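Luvham Household Task Study
Second progress report to the Kirkum Fund
28 December 2020

1. What we promised

In our plan from June we wrote that we would answer one simple question: can a low-cost arm do small tidying work at home, such as putting things away in a cup or a box? The Fund gave us 900 hours of staff time for this. Until now we have used 400 of them.

2. The task

We chose one cube and one steel cup as our basic task. It looks very easy, but it contains most of what a tidying machine must do: find the thing, hold it, carry it and let it go in the right place. The arm has printed parts, so we can replace a broken piece without waiting for a supplier. 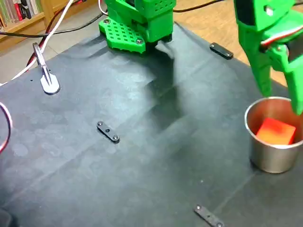 Gripper at the cup, with the red-orange cube inside.

3. Work in this period

We recorded 340 attempts with the Coser control software. Each attempt is marked by hand as good or failed, and a second person checks the mark. This is slow work, but the first report showed us that a mark from one person only is not enough.

The cube is placed in different positions on the black surface between attempts. We keep the cup near the right side for now, and we will move it also in the next period.

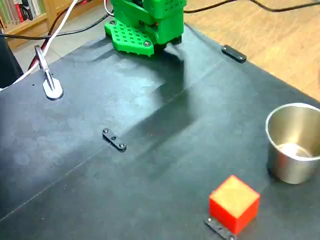 4. What we have learned

The arm is good at repeating and weak at correcting. If the fingers close a little beside the cube, it often continues as if it holds something. A child would look and try again – our arm must be taught to do so.

Light is the other difficulty. The inside of the cup gives a strong white reflection, and the top of the cube looks much paler than its sides. Our first color settings were too narrow for this.
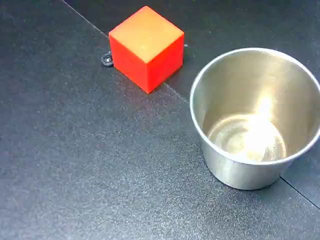
We have now made the settings wider, and the Jitpraphai workshop has agreed to lend us a second lamp. We also want to try cups made of plastic and glass, as a normal kitchen has all of them.

Small things lying near the cube are a separate question. For a real home we think the machine must accept some disorder, so we do not wish to train it only on a perfectly clean table.

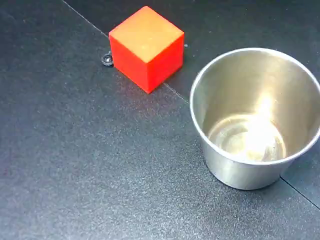 5. Can it do chores yet?

Our answer today is no, not without a person near. It can repeat one small job under known conditions. Laundry, dishes and shop shelves are still far from this level, and we prefer to say so clearly.

6. Next period

We ask the Fund to keep the remaining hours as planned. We will add 2 new objects, a sponge and a spoon, and repeat the same marking method. The budget for printed parts does not change.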